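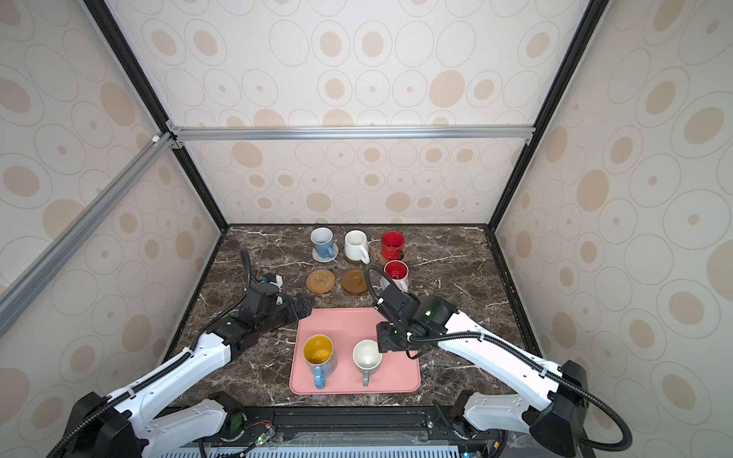

マグとコースター、ピンクのトレイ

最終更新:1月

件名:Re: [うつわ便り] コースターとマグの組み合わせについて

みなさま、こんばんは。Rocío Herreraです。お返事がすっかり遅くなってしまってごめんなさい。年明けから台所の棚を空にして拭いたり、しまい込んでいた箱を開けたりしていたら、あっという間に夜の9時になっている、という毎日でした。

先日いただいたメールを引用しますね。

> Rocíoさん、いつも楽しい投稿をありがとうございます。
> うちはマグが家族の人数より多くて、コースターもばらばらです。
> 色をそろえるべきか、形をそろえるべきか、ずっと迷っています。
> それから、ソーサーのあるカップとないマグを一緒に出すのは変でしょうか。
> トレイは何枚くらいお持ちですか。

変だなんて、とんでもない! 私はむしろ混ざっているほうが好きで、水色のマグは水色のソーサーにのせて、その隣の白いマグは茶色い木のコースターに、という具合に平気で並べてしまいます。赤いつやのあるマグには茶色の丸いコースターがよく合いますよ。内側だけ赤い白のマグは、白いソーサーに置くと中の色がぱっと見えて、お茶を注ぐ前から気分が明るくなるんです。

色か形か、というご質問ですが、私なら丸いものをいくつか手元に置いて、素材のほうで遊びます。籐を編んだものと、縁が少し立ち上がった木のもの、この二つがあればたいていのマグは受け止めてくれます。籐のほうはOlloloの棚卸しセールで見つけたもので、たしか535円でした(木のほうは400円だったかしら、レシートをなくしてしまって自信がありません)。

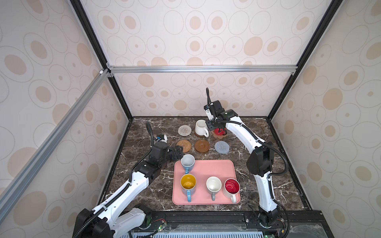 トレイは、じつはふだん使いが一枚きりです。角の丸いピンクの長方形で、買ったときは派手すぎたかなと思ったのに、今ではこれがないと落ち着きません。マグをのせるときは取っ手を手前に向けておくと、みんながさっと取れて便利です。内側が黄色いマグのような元気な色のものも、淡い灰色や白のマグと一緒にのせるとうまくなじみます。前にKaushikの喫茶室でお茶をいただいたとき、運ばれてきたカップの取っ手がどれもお客のほうを向いていて、いいなあと思って真似を始めました。

もうひとつ、花の形をした透けるコースターも最近のお気に入りです。オレンジがかったピンクなので、暗い色の天板に置くとそこだけ季節が違うみたいで。うちの台は濃い茶色に白い筋の入った大理石模様なものですから、淡い色の小物に助けられています。ただ、透けるものは輪じみが目につきやすいので、使ったら早めに拭いてくださいね。

そうそう、Zoltenの布巾のことを聞いてくださった方、あれは今も使っています。端がほつれてきましたが、マグの底を拭くにはくたっとしたくらいがちょうどいいです。お持ちの方がいらしたら、洗い方を教えてください。私はいつも自己流で、何度か縮ませてしまいました。

では、みなさまのお宅の組み合わせもぜひお聞かせください。寒いのでどうぞあたたかくして。

Rocío Herrera

このサイトではCookieを使用しています。閲覧を続けると、Cookieの使用に同意したものとみなされます。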